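Student picking project: soft items missed on first attempt
Posted in Clubs and Competitions

Siebe Timmermans
Our school club is preparing for the Hilgate student challenge in August. The arm must remove mixed items from an open gray bin. Boxes are handled reliably, but in our last series of 79 attempts the gripper missed the sock 43 times. May a team change the gripper fingers after registration, and is there a recommended approach for fabric?

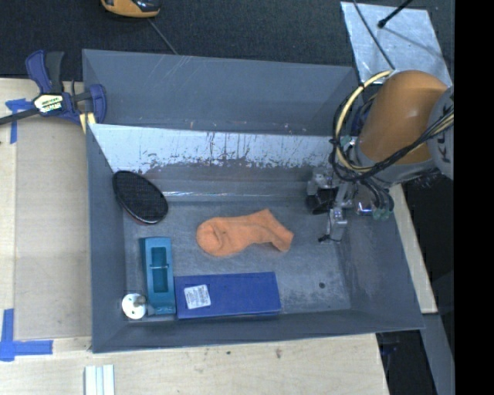
The team has four members and no budget for a second gripper. We would prefer a solution in software, provided that the judges accept it.

Karlijn Martens
Finger changes are permitted until the technical inspection, on condition that the revised drawing is submitted with the team form. Software may be changed at any time before the first run. For fabric, I advise aiming at a fold or at the cuff and closing the fingers lower than you would for a box. Please test each change separately and record the results.

Maarten Desmet
We had the same problem. Slower closing helped.

Cor Hendriks
Please consult section 7 of the rules. Suction cups are a separate category, I believe, although this may have changed.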